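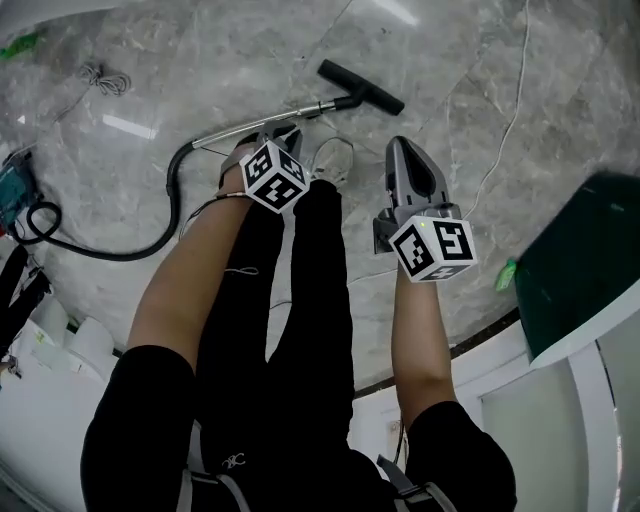
Polished stone floors lose their shine through abrasion, and most of the abrasive arrives on shoes. Quartz grit is harder than the calcite in marble, so each footstep on a dusty floor leaves fine scratches that scatter light. The surface looks gray and flat long before any real depth of stone is gone.

Gloss is measured with a meter that bounces light off the floor at a fixed angle of 60 degrees. Kuo-hua Yip, who runs the surfaces lab at the Jarnton testing house, logged readings in the lobby of the Vekier office building, where marble was laid throughout the ground floor. New tile read 80 gloss units. By November the strip inside the main doors had dropped to 50, while tile along the side walls still read close to its original value.

Entrance matting made the largest difference in the follow-up work. With a longer mat in place and dry vacuuming every morning, a repolished test strip held at 65 through the wet season. A second strip, mopped on the same schedule but never vacuumed first, fell faster. Yip puts this down to the mop moving grit across the tile in a thin slurry.

"People reach for water too early," he says. "Get the dry soil up, then wash."

The choice of cleaner matters as well. Calcite reacts with acids, including vinegar and many bathroom descalers, and the dull spots that result are etched into the stone. They cannot be washed off. A pH-neutral product such as Stavetti's stone wash leaves the polish alone, provided it is diluted as directed and the residue is rinsed.

Vacuum heads deserve a look too. A rotating brush with stiff bristles can drag trapped grit in circles, so a soft head or a felt strip is preferred on polished surfaces. Wheels should be wiped down before use.

Where the polish has already worn through, restoration is mechanical. Adeleke, a flooring contractor, refinished 270 square feet of the Vekier lobby with successively finer diamond pads, ending with a polishing powder. The doorway strip is due to be measured again after another winter of traffic.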